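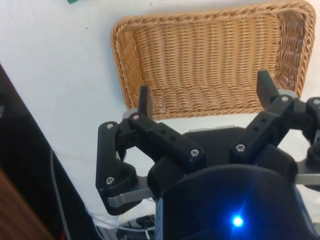

Sketora Community Pantry
Progress Report to the Hoàng Family Fund
Reporting period ending in July

Grant funds continued to support the home delivery program during this period. Deliveries reached 157 households, all within the two districts named in the grant agreement. A total of 930 food parcels were delivered against a target of 1,000. The shortfall came in the first weeks, when the delivery van was out of service for brake repairs.

Staffing
Svitlana Nechyporuk was appointed delivery coordinator and has completed her food safety training. Khoa Vũ remains responsible for purchasing. The part-time driver position is still open and will be advertised again next month.

Purchasing
A supply agreement with Zeson now covers rice, dried beans and canned vegetables at a fixed price through the end of the grant year. Fresh produce is bought weekly. Prices for eggs and cooking oil were higher than budgeted, and the difference was met from general funds.

Household feedback
Households asked for smaller bags of rice and for deliveries after 4 p.m. Both changes have been made on the eastern route. The western route will follow once a driver is hired.

Budget
Spending is within the approved total. We request permission to move unspent driver wages to vehicle repairs. A revised budget is attached for review.

Submitted by Deok-su Ham, Program Manager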